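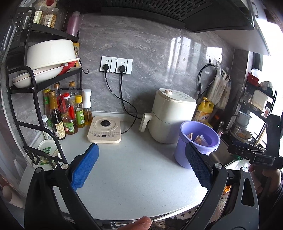
Working out the load on a kitchen circuit

Before adding another benchtop appliance, work out what the circuit already carries. The method takes a pen, the rating plates and access to the switchboard. It applies to a single-phase 230 V supply.

1. Identify the circuit

Switch off the breaker labelled for kitchen power and test every outlet in the room with a lamp. Mark the dead ones on a sketch. Check the laundry and hallway as well. In older houses a kitchen circuit often continues through the wall, and switchboard labels are not always reliable.

2. Read the rating plates

Unplug each appliance, let it cool and look underneath or on the rear. Record the figure in watts (W). If a range is given, use the higher value. If only amps are given, multiply by 230.

3. Convert to current

Divide watts by 230. A 2,000 W appliance draws 8.7 A at full output. A thermostat cycles the element on and off but does not lower the current while the element is on, so use the full figure.

4. Add the loads that run together

List what is used at the same time at the busiest part of the day, usually 6 pm. Include the fridge if it shares the circuit. Compare the total with the number on the breaker, commonly 16 or 20 A.

Two heating appliances at 2,000 W total 17.4 A. That exceeds a 16 A breaker and leaves 2.6 A on a 20 A one. A small overload may take many minutes to trip the breaker, and the cable heats up in the meantime.

5. Check each outlet

A standard double outlet has its own limit, separate from the breaker. Do not run heating appliances from a power board or double adaptor. Stop using any outlet that is discoloured or warm to the touch.

If the total is over, stagger the cooking or have a licensed electrician install a dedicated circuit. Fixed wiring is not DIY work in any Australian state. Keep the sketch inside the switchboard door and update it when an appliance is replaced.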